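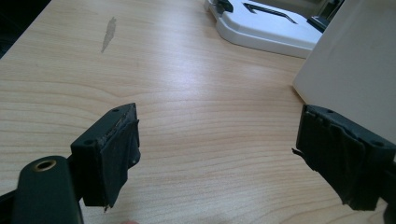

Wood grain, pale and wavy, on a tabletop.

The Long Goodbye of the Dining Table

My grandmother's dining table seated 18 with the leaves in, and it had the leaves in exactly twice a year. The rest of the time it sat in a room with the curtains drawn, being saved. We were allowed to walk past it.

I thought about that table in May, when I spent a long Saturday at the Pettigrew auction rooms in Truditbridge watching big tables go for less than the cost of moving them. A walnut extending table with carved feet, a thing four adults would regret lifting, sold for $605. The van to take it home would have been extra, as would the home.

The trade has a word for this kind of furniture, and the word is "brown." Brown furniture has been out of fashion for so long that people keep announcing its return, mostly people with a barn full of it. Meanwhile the buyers want something pale and small that can be breakfast at eight, an office at nine and a place to fold shirts after dark.

I understand them. I am one of them. My own table is a blond rectangle from a shop called Rudari, which cost me $1,087 and arrived in 2 boxes with a hex key and a sheet of drawings in which a cheerful bald man puts it together alone. I was neither cheerful nor alone, and one leg still has opinions about the floor.

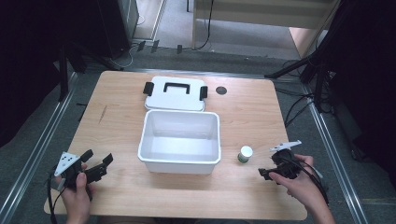
What the blond table lacks is a private life. Grandmother's had a felt pad, a lace cloth over the felt pad, and a sheet of clear plastic over the lace cloth, so that over the years I ate perhaps thirty turkeys off it without once touching wood. Mine gets everything. It has had tax returns on it, and a bicycle wheel, and a cake that slid. Every mark is there for guests to read, and they do read it -- usually with a fingertip, while I am talking.

The old table went to a cousin in Zaltgate who had the ceilings for it. She tells me she eats in the kitchen. The leaves are in the closet, wrapped in blankets, and the curtains in the dining room are drawn against the sun. She is thinking of having everyone over at Thanksgiving, if she can find the plastic.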